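Teaching two arms to pack a bag by remote control: how do you stop the bag collapsing?

Shoaib Pirzada
20/05/2019

Hi all, hoping someone has been through this. I'm driving a pair of arms by hand from the leader sticks and recording demos of a packing job: one arm keeps a soft bag open while the other puts the shopping in. I've got 39 demos saved and I'd be happy with maybe half of them. The holding arm is my problem. As soon as I look over at the other hand, my left drifts and the top of the bag sags (or I drag the whole thing across the table, lovely).
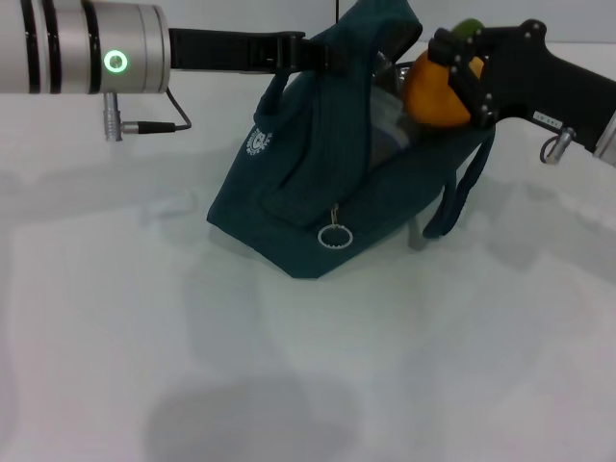 Recording is at 51 Hz with no force feedback, so I'm going by eye the whole time. Would you lock the left arm once it's got hold and only drive the right? Or does that spoil the demos for training later on?

Lastmont
Don't lock it completely! We did that with a tote bag and the trained policy never learnt to give a bit when the other hand pushed down, so it just yanked. What helped was turning the scaling right down on the holding side once the bag was up, so a wobble of my wrist hardly moved anything. Also, do 10 minutes of practice without recording. Your first few of the day will be rubbish, mine always are.

Gusex
just get more demos, we had 250 and it sorted itself out

Aoki
I'd go with Lastmont on the scaling, but I'd bin your bad demos too, Shoaib. More of them won't help if half show the bag sliding about. Keep the ones where you fumbled and then recovered, though, those are gold. And try two people, one on each stick! It feels daft for the first hour and you'll talk over each other, but our holding arm got much steadier. Say "going in" out loud before you lower anything.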